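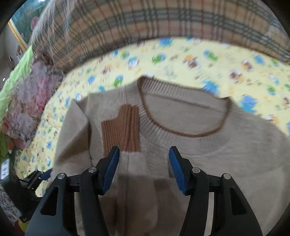
A birth time copied from one almanac to the next is still only a rumour, Mercy Sang told the Plokdale Astrological Society on Monday evening, and the Society's collection of charts should say plainly which of its times come from a register and which do not.

Her remarks opened the discussion of a proposal to re-grade the Bultedeo Collection, the card index of natal charts that the Society has held since it left its former rooms. The proposal was carried on a show of hands and work will begin in May.

The collection contains 3,000 charts, most of them drawn by hand. A first review, led by Inês Esteves, found that 1,373 carry a birth time with no source recorded on the card. A further 342 give two different times for the same person, in several cases more than an hour apart. A difference of that size will usually change the rising sign and will move every house cusp in the chart.

Under the new scheme each card will be given one of four grades. The highest is reserved for times taken from a birth certificate or hospital record which a member of the Society has seen. The second covers times given by the person or a parent in writing. The third covers times printed in a book or magazine, and the fourth is for charts where the time has been worked out backwards from events in the person's life. Charts in the fourth grade will remain in the collection but may not be used in papers submitted to the Society's journal unless the grade is stated in the text.

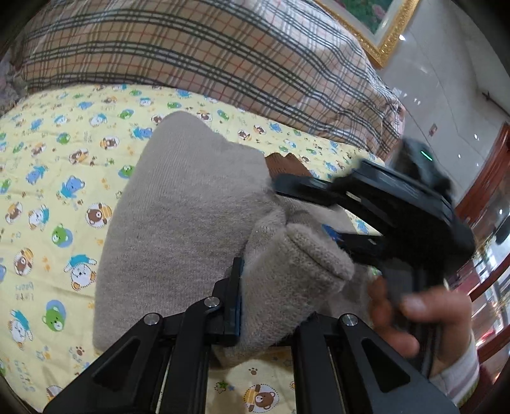 The meeting also considered how rectified charts should be labelled. Graça Henriques asked that the name of the astrologer who carried out the rectification be kept on the card, together with the method used, so that later students can judge the work for themselves. This was accepted. Her second request, that rectified charts be stored in a separate cabinet, was not put to a vote and will come back to the autumn meeting.

Several members raised the matter of time zones. Many of the older cards give clock time without saying whether summer time was in force, and a smaller group - chiefly charts for births at sea - give no place that can be found on a map. Inês Nogueira has agreed to prepare a short guidance note on both points. Until it is issued, readers are asked not to correct cards in ink.

The first 500 charts to be graded will be those of heads of government and other holders of public office, as these are the ones most often requested. The Society receives a large number of enquiries about such charts whenever a minister is under pressure to resign, and the reading room has at times given out copies without any note on the reliability of the birth time. That practice has now ended.

Requests for copies will be accepted as usual while the work is under way, though replies may take longer. Cards out for grading will be marked by a blue slip in the drawer. Members who hold letters or certificates bearing on any chart in the collection are invited to write to Zulmira Amaral at the Society's office, quoting the number in the top corner of the card.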